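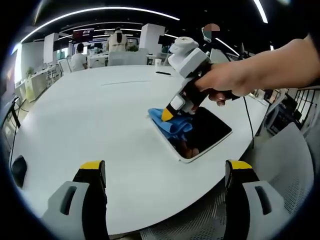

Sealing should wait until the grout has fully cured, the technical manager at Oria said when asked what homeowners most often get wrong with a new slate floor.

2019-09-18
By the Trustby editorial team

Oria has supplied riven slate from its Bloxham yard for 12 years. "We ask fitters to leave the floor for 48 hours before any sealer goes on," the manager said. "In a cold room it may need longer."

The company revised its guidance in June, after a review of 62 service calls. Around 20 of them concerned a white haze on the surface. "Most of that was sealer left to dry on top of the stone," the manager explained. "The surplus should be buffed off while it is still workable."

Asked about underfloor heating, the manager advised that the system be switched off before fitting and brought back up slowly. Slate suits it well — provided the subfloor is sound and a flexible adhesive is used.

The Calero range, a darker slate with a brushed finish, will be offered in a larger format next year. Prices have not been set.

Comments

slatefan: We waited two days and still got haze by the back door. Does a second coat hide it?

Marlow Road: It didn't on ours. We had to strip it and start over.

kitchen_redo: Is the Calero okay for a shower floor?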